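Backing up a phone before a factory reset

Last updated: February

A few readers wrote in after the last newsletter to say they had reset an older Android phone and lost things they thought were saved. Most of them had an account signed in and assumed that covered everything. It covers a good deal, but not all of it, and the gaps are in the places people care about. This item goes over what to copy by hand before you erase a phone, and in what order.

Start with the account backup anyway. Open Settings, go to System (on some phones it is under Accounts or Google), then Backup, and tap Back up now. Leave the phone on the charger and on Wi-Fi until it finishes. On a slow connection this can take most of an evening. When it is done, the screen shows the time of the last backup. If the time is old, it did not run, and you need to start it again.

The account backup normally takes in your app list, call history, text messages and device settings. Contacts are included only if they are stored in the account. Many older phones kept some contacts on the SIM card and some in phone storage. Open the Contacts app, look for the filter or display option, and check each location separately. Use Export to write them all to a single .vcf file, then move that file to a computer. 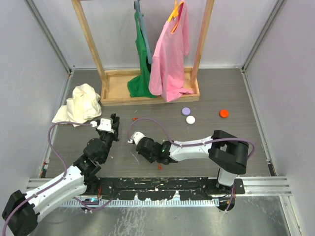

Photos come next. If you use a cloud photo service, open it and confirm that the status line says backup is complete. Then check which folders are turned on. The camera folder is usually on by default, but screenshots, downloads and pictures received in messaging apps often are not. Roya Alipour found 1,195 pictures in a messaging folder on her husband's phone, and none of them had been uploaded. She copied them over a USB cable instead, and we recommend the cable to anyone with a large collection.

To copy by cable, plug the phone into a computer, pull down the notification shade, tap the USB notice and choose File transfer. On Windows the phone will appear next to your drives. Copy the DCIM, Pictures, Download and Documents folders. Some messaging apps keep their files inside the Android folder, under media, so copy that as well. On a Mac you will need a file transfer program. When the copy is done, open a few files on the computer, including some from the bottom of the list.

Chat apps have their own backups, set from inside each app. Do this on the same day as the reset, or you will lose whatever came in after the last one. If the app offers an encrypted backup, write the password down on paper. There is no way to recover it later.

Authenticator apps cause the most trouble. If your sign-in codes live only on the phone, resetting it can lock you out of your accounts. Use the app's export or transfer option to move the codes to another device, or print the recovery codes for each account. Kimutai Kaijage spent 3 weeks getting back into an email account over this.

Once all of that is done, remove your screen lock and sign out of the main account under Settings, Accounts. Phones sold in recent years ask for the previous owner's login after a reset if the account was left on. This matters if you plan to sell the phone or pass it on. Take out the SIM and the memory card, then go to the reset menu and choose Erase all data.

Next month Marcelle Picard will cover restoring a backup to a phone from a different maker.

Comments

Jeptoo Athumani
Mine had no File transfer option when I plugged it in. I changed the cable and it showed up. The first one only did charging.

Mwangi Lukumay
Please add voice recordings to the list. On my phone they were in a Recordings folder outside the ones you mention, and I lost 2 interviews.

Nyaga
Does the account backup keep home screen layout? Mine came back with the icons in a different order.

Contact the newsletter desk | Copyright Cotham Phone Newsletter | Back to top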